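Opinion > Automation > Safety at Work

A passed test is not a safe machine

By the editorial board

The fault at the Kimside depot in September injured no one, and for that reason it has received less attention than it deserves. A picking arm, trained almost wholly in simulation, closed its gripper on the edge of a shelf and kept pulling until the shelf came away from the wall.

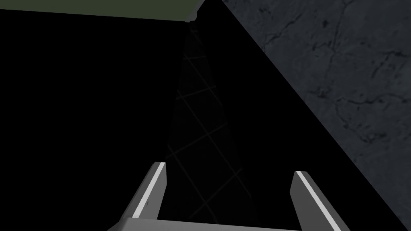
The arm had been through 223 simulated trials before it was allowed on the depot floor, and its record in them was perfect. The firm that supplied it, Galanis, has said so several times, and there is no cause to doubt the figure. What should trouble the reader is how little the figure told anyone about the depot.

The trials were run in a model of the building prepared from drawings. In the model, the shelves were rigid and could not move, whatever force was put on them. If the gripper met a shelf by mistake, the software recorded a contact, the arm drew back, and the trial continued. The shelves at Kimside are held by brackets of different ages, and some had been refitted at a slight angle. When the fingers closed on the shelf lip, the arm read the resistance as a heavy carton and increased its effort, as it had been taught to do.

It went on doing so for 30 seconds. A member of staff then reached the stop button, which had been placed at the far end of the aisle. The site plan had been agreed on the basis that the arm would seldom need to be stopped, and the simulation record was attached to the plan as evidence. We regard this as the most serious part of the affair. A test result for one piece of equipment was used to justify a weaker arrangement for the people who work beside it.

Simulation is a proper and useful tool. It allows a designer to try a movement many times at little cost and without risk to anybody, and we would not wish to see it given up. The supplier at Kimside was right to use it. The depot was wrong to treat it as the end of the matter, and the supplier was wrong to let it do so.

Compare the practice at the Vellham works, where a similar arm was brought in last year. The works required 100 supervised hours on the real line, at reduced speed, with a person at the stop button throughout. In that time the arm misread the edge of a tray on 2 occasions. Both were written up, the grip force was limited, and full speed was put off until the change had been checked. Production was delayed, and the managers accepted the delay.

It has been put to us that such a period would be too costly for smaller sites such as Clitby, which hopes to install the same arm next spring. The cost is real – wages must be paid while the machine does little. Yet a site that cannot afford to watch a new machine at work should ask whether it can afford the machine.

We therefore make three requests of those who approve these installations. Simulated trials should be reported together with a plain list of what the model left out, including anything it treated as fixed or unbreakable. No stop control should be moved or removed on the strength of a simulated record. A limit on grip force should be set by the site, in hardware where possible, before the first live shift.

The depot has since replaced its brackets and moved the button. Galanis has promised a revised model, in which shelves may bend and fail. Both steps are welcome. The Clitby installation should not be approved until the supplier has shown the results of the new trials to the staff who will share the aisle with the arm.

30 shares
2 comments

Related items
Vellham works: a year with the new line
Who should hold the stop button?
Clitby depot plans go out for comment
Old shelving and new machines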